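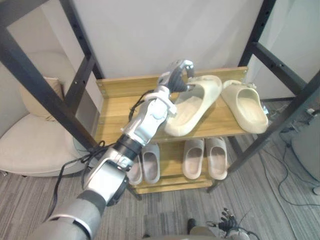 Pralley Shoe Rack Set — README

Pralley is a collection of recordings about one small household job: putting slippers and shoes back on a rack in pairs. We kept to light footwear which is worn at home, and we wrote down the place of every shoe at the start and at the end of each recording. Cream slide sandals with thick soles go on the upper shelf, pale pinkish-grey ones on the lower. A pair counts as tidy when both shoes stand side by side with the toes to the front.

Contents

The set has 1076 recordings, of which 1012 have complete notes. In 434 of them the shoes begin on the floor. 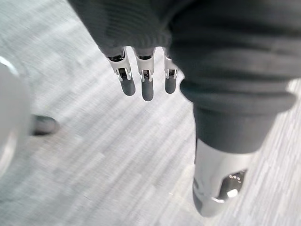 The remaining ones begin with the shoes already on the rack, but in the wrong order or turned the wrong way. Please read the column "start" before you mix the two kinds.

The room 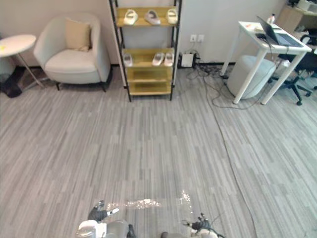 Room with armchair, side table, shoe rack and desk.

The furniture list is in the file room.txt. Shelves are numbered from the top — please do not count from the floor, as the old Esard notes did.

Known problems

Similar colours were sometimes confused in the notes.
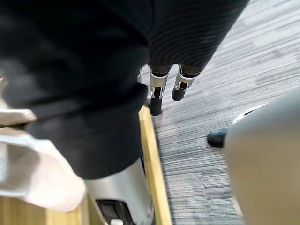
Leonie Quinlan has corrected the cream and whitish shoes, but the mauve ones are still to be checked. "Left" and "right" always mean as seen from the front of the rack.

Contact

Kenneth Pringle, Brasitberg. Corrections are welcome until December.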